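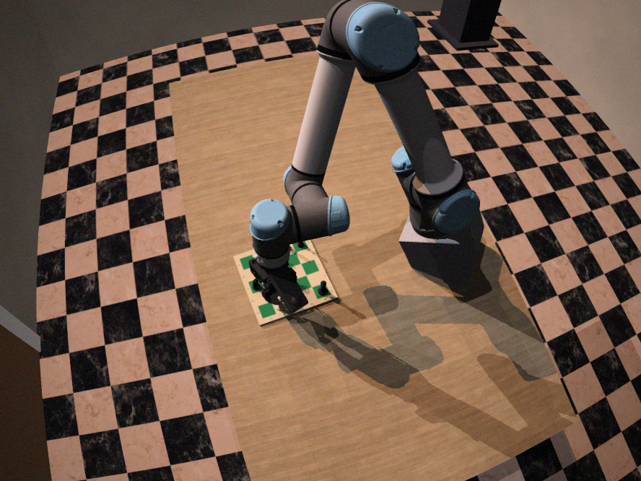 Tabletop Cell Rules – Frequently Asked Questions

Search this site: Enter keywords Go

Print this page | E-mail this page

These answers apply to simulated tabletop cells submitted for review under the Viteo practice rules. The board game task is used throughout because most submissions start with it. Questions on wording go to Noémie Doucette.

Does a simulated cell have to follow the same rules as a physical one?

Yes, with two exceptions: guarding and lockout. Speed limits, gripper force limits, reach limits and logging apply in full. A motion program that breaks a limit in simulation is not accepted for transfer to hardware.

Where should the arm be mounted relative to the board?

On a fixed pedestal standing on the same work surface as the board. The board must be reachable with the elbow up and the forearm coming down from above. Layouts that need the arm fully extended to reach the far row are returned.

Can the board be rotated relative to the panel?

Yes. Record the rotation in the cell file. Do not assume that the board edges line up with the panel edges or with the floor pattern. A checkered floor is allowed, but the board detector must be tested against it, as repeated squares are a known source of false matches.

The gripper hides part of the board when it is down. Is that a fault?

No. It is expected with any overhead approach. The rule is that piece positions are read before the descent and again after the gripper has cleared the board. Readings taken while the gripper is over the playing field may be logged but may not be used to confirm a move.

What about shadows?

Leave them on. At least one of the test runs must use a directional light that throws the shadow of the arm across the work surface. Runs made only under flat lighting do not count toward the total.

How close may the fingers come to a neighboring piece?

The minimum clearance is 3 mm, measured in the simulator and not estimated from a rendered view. Pieces near the edge of the board are held to the same figure.

How many runs are required?

3000 moves with no dropped piece and no contact with a neighboring piece. A restart resets the count – partial totals cannot be added together.

Which log fields are mandatory?

There are 11, listed in the Nidberg log template. The two most often left blank are simulator version and random seed. A log missing either one is treated as incomplete.

Do the rules cover Olivares and Retetov grippers?

Yes. Both use the general force table. The separate sheets for these models were withdrawn in March.

Related items
Cell file format, version 2
Nidberg log template
General force table
Moving a program from simulation to hardware
Board detector test procedure

Print this page | E-mail this page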